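Home workshop tips: what I took home from the open day at Parwood
Posted 2019-09-03 in Doors, Walls and Small Repairs

Last week I went to the open day at Parwood, in the old hall on the Ikport side. They had 1,216 visitors, I was told at the desk. I expected to look at robots and eat a sausage. I came home with two pages of notes for my own house.

The demonstration was in simulation, shown on a big screen. The robot has two arms and works in some rooms with doors, windows and pictures on the wall. Sándor Vass led the talk. He let us watch through the view at the gripper, and this changes how you think about a simple job. 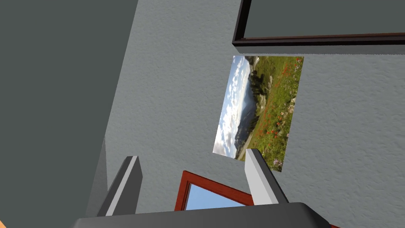

First tip: open your hand before you arrive. Mr. Vass said the gripper must be open and turned the right way well before it comes near the thing. I do now the same with pliers. I used to open them at the nut, and I have scratches on the kitchen tap from this.

Second tip: leave free space near the handle. A shelf or a coat hook too close to a door is trouble for a robot arm, and also for a person with a laundry basket. I moved our hook 20 centimeters and the door goes now easily.

Third tip: clear the floor first, then begin. In the Tangen team they run every door task many times - 1,251 runs for one lever handle, he told us - and a wrong start position spoils more of them than a bad grip. At home it is the same with a ladder.

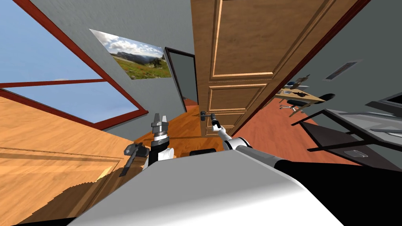
Which kind of door handle is easier, a lever or a round knob?
A lever, for robots and for people. You can push it down with an elbow or two fingers, and a knob needs a firm grip and a turn of the wrist. If somebody in your house has weak hands, change the knobs on the most used doors first.

Fourth tip: oil the latch before you blame the handle. One drop, move it ten times, wipe. I bought the small Otov bottle at the exit and it is enough for all our doors. Keep it away from wallpaper.

The next open day will be in spring. Bring warm shoes, the hall has a stone floor.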